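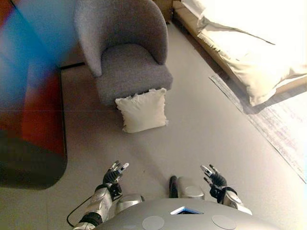 Zuletzt geändert: 16. März 2022, von Eilidh MacLeish

Drucken | Seite per E-Mail senden

Kapitel 4: Eine Briefaktion an den Gemeinderat einrichten

So, jetzt wird es endlich politisch! Wenn ihr Kapitel 3 hinter euch habt, läuft Prestix auf eurem Rechner, ihr habt einen Zugang für eure Ortsgruppe und mindestens eine Person mit Verwaltungsrechten. Jetzt legen wir zusammen eine Briefaktion an, also eine Seite, auf der Leute aus eurem Ort den Ratsmitgliedern ihres Wahlbezirks schreiben können. Ich nehme als Beispiel unsere Aktion zur Buslinie nach Bronel, weil ich die selbst eingerichtet habe und dabei in so ziemlich jede Falle getappt bin.

4.1 Die Aktion anlegen

1. Meldet euch an und klickt links auf »Aktionen«, dann auf »Neu«.
2. Wählt als Typ »Brief an Mandatsträger«. Der Typ »Petition« sieht fast gleich aus, sammelt aber nur Unterschriften und lässt sich später nicht mehr umstellen.
3. Gebt einen Titel ein. Am besten steht die Forderung gleich drin: »Buslinie nach Bronel auch am Abend« hat bei uns viel besser gezogen als »Mobilität für alle« (mein erster Versuch, na ja).
4. Tragt unter »Verantwortlich« einen echten Namen und eine Postanschrift ein. Beides steht später in der Fußzeile jedes Briefs.
5. Speichert als Entwurf. Noch nicht veröffentlichen!

Hinweis: Der Titel darf höchstens 40 Zeichen haben. Prestix meckert bei längeren Titeln leider nicht, sondern schneidet hinten einfach ab.

4.2 Die Empfängerliste einlesen

Die Liste braucht ihr als CSV-Datei mit den Spalten Name, Anrede, Fraktion, Wahlbezirk und E-Mail. In Maltari stehen die Adressen auf der Seite des Rats, ich habe sie an einem Abend abgetippt. Bei 13 Ratsmitgliedern geht das noch. Für größere Gremien gibt es das Zusatzmodul Kerr, das Finlay MacKinnon geschrieben hat und in Kapitel 7 selbst erklärt.

6. Öffnet in eurer Aktion den Reiter »Empfänger« und wählt »Datei einlesen«.
7. Stellt den Zeichensatz auf UTF-8. Sonst werden aus den Umlauten kleine Kästchen, und eine Ratsfrau, deren Name falsch geschrieben ist, liest den Brief vermutlich nicht besonders wohlwollend.
8. Geht die Vorschau Zeile für Zeile durch und prüft vor allem die Wahlbezirke.
9. Klickt auf »Übernehmen«.

Achtung: Nehmt alle Fraktionen auf, auch die, mit denen ihr nicht viel anfangen könnt. Ich hatte anfangs zwei Leute weggelassen, von denen ich dachte, sie stimmen sowieso dagegen. Eine davon hat mich dann im Supermarkt gefragt, warum sie als Einzige in ihrem Bezirk keine Post bekommt – und hatte völlig recht.

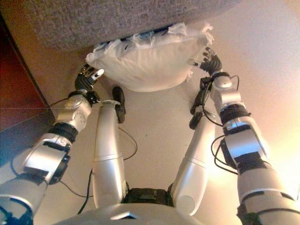 Weißes Kissen und grauer Polsterstoff, darunter beiger Teppichboden

4.3 Den Mustertext schreiben

10. Wechselt zum Reiter »Text« und schreibt einen kurzen Vorschlag. 200 Wörter reichen vollkommen.
11. Setzt die Platzhalter {Anrede} und {Wahlbezirk} ein. Die geschweiften Klammern gehören dazu.
12. Lasst den Haken bei »Absender darf Text ändern« gesetzt.
13. Schickt euch einen Probebrief an die eigene Adresse.

Zum Haken in Schritt 12 werde ich ständig gefragt. Ja, dann schreiben die Leute auch Dinge, die euch nicht gefallen. Aber eine Ratsfraktion, die 240 Mal denselben Absatz bekommt, legt sich einen Filter an, und das würde ich an ihrer Stelle genauso machen! Ein Brief mit drei eigenen Sätzen über den verpassten Bus wird gelesen und manchmal sogar beantwortet.

Beim Ton bin ich ein bisschen altmodisch. Schreibt, was ihr wollt und bis wann, und lasst die Beschimpfungen weg. Wer im Ort lebt, sitzt früher oder später wieder nebeneinander im Elternabend.

4.4 Zeitraum und Veröffentlichung

14. Tragt Beginn und Ende der Aktion ein. Das Ende sollte vor der Sitzung liegen, in der abgestimmt wird. Bei uns war das die Sitzung im April.
15. Stellt den Versand auf »gesammelt, einmal täglich«.
16. Lasst eine zweite Person gegenlesen und den Entwurf freigeben. Mit demselben Zugang geht das nicht, das ist Absicht.
17. Klickt auf »Veröffentlichen« und kopiert den Link.

Achtung: Nach der Veröffentlichung könnt ihr den Mustertext noch ändern, die Empfänger aber nicht mehr. Legt jemand sein Mandat nieder, müsst ihr die Aktion kopieren und die alte schließen.

Hinweis zum Datenschutz: Die Adressen der Absender löscht Prestix mit dem Ende der Aktion. Wer auf eurem Verteiler landen möchte, muss das Häkchen selbst setzen. Bitte nicht vorbelegen, auch wenn das technisch geht.

4.5 Wenn etwas klemmt

Probebrief kommt nicht an: erst im Spamordner nachsehen, dann die Absenderadresse unter »Einstellungen« prüfen. Bei mir war es ein Tippfehler, den ich dreimal überlesen habe.

Im Brief steht {Anrede} statt »Sehr geehrte Frau«: In eurer CSV-Datei heißt die Spalte anders. Groß- und Kleinschreibung zählt.

Freigabe bleibt grau: Die zweite Person hat noch keine Rechte, siehe Abschnitt 3.2.

Weiter mit Kapitel 5: Antworten der Fraktionen sammeln und veröffentlichen

Kontakt | © Prestix-Handbuch | Nach oben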